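**Ticket:** Flestari guest portal, door codes not reaching guests
**Property:** Eide guesthouse, upstairs rooms
**Opened by:** Rianne Martens
**Assigned:** Kyung-tae Seo
**Status:** Closed, under protest

**Rianne, 8:10 a.m.**
Guests book, guests pay, guests get a cheerful email with a picture of the breakfast room. What they do not get is the door code. The template has a line that says "Your code is:" followed by nothing at all. Elsa Vik stood on the porch last night reading it to me over the phone with a lot of feeling. I let her in by hand.

**Kyung-tae, 8:42 a.m.**
Sorry to hear about the porch. Can you tell me which version of the lock bridge you have? It's under Settings > Devices > Bridge > the small gray "i".

**Rianne, 8:55 a.m.**
The small gray "i" opens a page that says "Information." Below that it says version 17. I feel informed.

**Kyung-tae, 9:20 a.m.**
Version 17 is fine. Please try these in order:

1. Log out of the portal and back in.
2. Unplug the bridge, wait 3 minutes, plug it in.
3. Send a test message to yourself from the room page.

**Rianne, 9:51 a.m.**
Logged out. Logging back in took longer than the unplugging. Test message arrived promptly and contained the breakfast room and no code.

While I was in there I noticed that the room page for Sultau (that's the back bedroom, the previous owner named them all) has lost its description too.
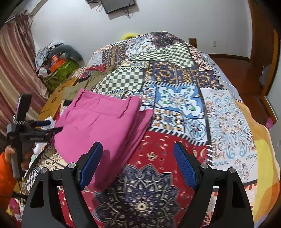
*Attachment 1: the patchwork bedspread, with folded clothes on it.*

**Kyung-tae, 10:34 a.m.**
The missing description is a useful clue. Did anyone rename a room recently? Codes are matched to rooms by name. If the name in the portal and the name on the bridge differ, the code field comes out empty and no error is raised.

**Rianne, 10:40 a.m.**
No error is raised. Lovely. Britt-Marie Nygård tidied up the room names in April. I'll ask.

**Rianne, 11:15 a.m.**
Asked. She added a space after "Sultau" and another after "Flirkunen." She can't say why and I can't see them, spaces being what they are. Deleted both, saved, sent the test again. Code arrived. I walked upstairs and it opened the door.

**Kyung-tae, 11:28 a.m.**
Glad it's working. I've passed a request to Ha-neul Won on the product side to trim spaces from room names. OK to close?

**Rianne, 11:36 a.m.**
Close it. Please also ask Ha-neul whether an empty code could stop the email from going out. The breakfast room photo doesn't open anything.

**Kyung-tae, 11:50 a.m.**
Added to the request. Closing as "user configuration."

**Rianne, 11:52 a.m.**
I saw that.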